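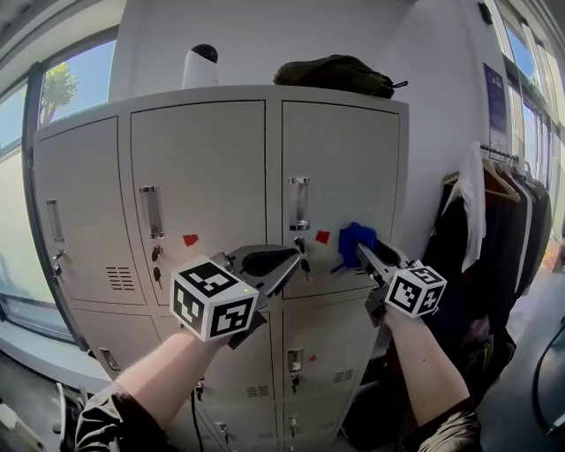
Cam lock

A cam lock is a cylindrical fastener used to secure doors, drawers and access panels on furniture and light enclosures. It consists of a plug housed in a threaded body, with a flat metal arm, the cam, fixed to the rear of the plug. Turning the key rotates the cam behind the edge of the frame or into a slot in it.

Construction

The body passes through a hole in the door and is held by a nut or a spring clip. Two flats on the body keep it from turning in the hole. The cam may be straight or offset; an offset cam allows for a gap between the door face and the frame. Rotation is commonly limited to 90 or 180 degrees by a stop washer. Depending on its design, the key can be withdrawn in one position only or in both.

Mechanisms

Wafer tumblers are the most common type in office and locker hardware. Pin tumbler and disc tumbler versions are made for uses that call for more resistance to picking. Tubular keys are found mainly on vending and coin-operated equipment. The number of usable key codes in a low-cost wafer series is small, and two locks from the same series may share a code.

Keying

Locks in a group may be keyed alike, keyed to differ, or placed under a master key. The Baretti series, for instance, is numbered from 1001, with the code stamped on the plug face and on the key bow. Nartey locks carry the code on the key only. Dandum sells a removable-core version in which a control key releases the plug – the body stays in the door.

Use in lockers

On multi-door steel cabinets each compartment normally has its own lock, separate from the pull handle. Sketden cabinets use a single cam on short doors and a cam driving two vertical rods on tall ones.

Maintenance

Dry graphite or a PTFE-based product is used as a lubricant. Oil collects dust and can cause wafers to stick. A loose cam is corrected by tightening the rear screw.

See also
Wafer tumbler lock
Master keying
Espagnolette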